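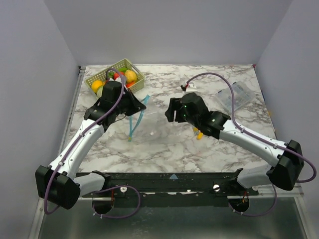

4장 급수 필터 카트리지 설치 및 교체

4.1 적용 범위
본 장은 Flonell 싱크대 하부형 정수 필터의 최초 설치와 카트리지 교체 절차를 다룹니다. 본체 고정 브래킷의 조립은 3장을, 누수 감지기 연결은 6장을 참조하십시오. 온수 배관에는 설치할 수 없습니다.

4.2 준비물
필터 본체 및 카트리지
급수 호스(흰색, 입수용)와 토출 호스(파란색, 출수용)
하우징 렌치
호스 커터
8 mm 육각 렌치
마른 천, 물받이 용기

4.3 설치 위치 확인
1. 싱크대 하부에서 냉수 앵글 밸브의 위치를 확인합니다.
2. 본체 하단과 바닥판 사이에 40 mm 이상의 공간을 확보합니다. 공간이 부족하면 하우징을 아래로 분리할 수 없습니다.
3. 본체를 수직으로 세워 브래킷에 걸고 육각 렌치로 고정 볼트를 조입니다.

주의: 직사광선이 닿는 곳이나 동결 우려가 있는 곳에는 설치하지 마십시오. 동결로 파손된 하우징은 무상 보증 대상에서 제외됩니다.

4.4 호스 연결
1. 냉수 앵글 밸브를 시계 방향으로 끝까지 돌려 잠급니다.
2. 수전을 열어 배관 내 잔압을 제거한 뒤 다시 닫습니다.
3. 호스 커터로 호스 끝을 직각으로 절단합니다. 가위나 칼을 사용하면 단면이 눌려 누수의 원인이 됩니다.
4. 호스 끝에서 20 mm 지점에 표시선을 긋습니다.
5. 급수 호스를 IN 포트에, 토출 호스를 OUT 포트에 표시선까지 밀어 넣습니다.
6. 호스를 가볍게 당겨 빠지지 않는지 확인하고 고정 클립을 끼웁니다.

참고: 호스를 분리할 때는 클립을 제거하고 포트의 링을 누른 상태에서 당깁니다. 한 번 분리한 호스는 끝부분을 잘라 내고 다시 연결하십시오.

4.5 카트리지 장착
1. 하우징 렌치를 끼우고 반시계 방향으로 돌려 하우징을 분리합니다.
2. O링 홈의 이물질을 마른 천으로 닦습니다.
3. O링에 동봉된 실리콘 그리스를 얇게 바르고 홈에 맞춥니다. 광유계 윤활제는 O링을 팽창시키므로 사용을 금합니다.
4. 새 카트리지의 포장을 벗기고 화살표가 위를 향하도록 하우징에 넣습니다.
5. 하우징을 손으로 끝까지 조입니다. 렌치로는 8분의 1바퀴만 더 조입니다.

경고: 과도하게 조이면 하우징 나사산에 균열이 생길 수 있습니다. 균열이 발견된 하우징은 사용하지 말고 교체하십시오.

4.6 통수 및 점검
1. 앵글 밸브를 천천히 엽니다.
2. 연결부와 하우징 둘레를 마른 천으로 닦고 물기가 다시 맺히는지 확인합니다.
3. 수전을 열고 20분간 물을 흘려보냅니다. 초기에 나오는 검은 물은 활성탄 미분이며, 통수 중에 사라집니다.
4. 상단의 누름 버튼으로 내부 공기를 배출합니다.
5. 수전을 닫고 40분 후 누수 여부를 재점검합니다.

4.7 교체 절차
카트리지는 표시창의 눈금이 적색 구간에 들어가면 교체합니다. 눈금과 관계없이 유량이 현저히 줄거나 냄새가 나는 경우에도 교체하십시오. 4.4항의 1, 2단계로 급수를 차단하고 잔압을 제거한 다음 하우징 아래에 물받이 용기를 놓고 4.5항과 4.6항을 차례로 수행합니다. 작업 후 표시창 옆의 다이얼을 0으로 되돌립니다.

참고: 사용한 카트리지는 세척하여 재사용할 수 없습니다. 물기를 뺀 후 지역 분리배출 기준에 따라 폐기하십시오.

4.8 이상 증상
물이 나오지 않음: 앵글 밸브의 개방 상태와 호스 꺾임을 확인합니다.
하우징 둘레에서 물이 샘: O링의 위치와 손상 여부를 확인하고 4.5항을 다시 수행합니다.
물이 뿌옇게 나옴: 컵에 받아 두었을 때 아래쪽부터 맑아지면 미세 기포이므로 계속 사용할 수 있습니다.
유량이 적음: IN 포트의 거름망을 분리하여 흐르는 물에 씻습니다.

위 조치로 해결되지 않으면 앵글 밸브를 잠그고 본체 측면의 제조 번호를 확인한 후 서비스 창구에 문의하십시오.

문서 번호 142, 개정일 2024년 1월 30일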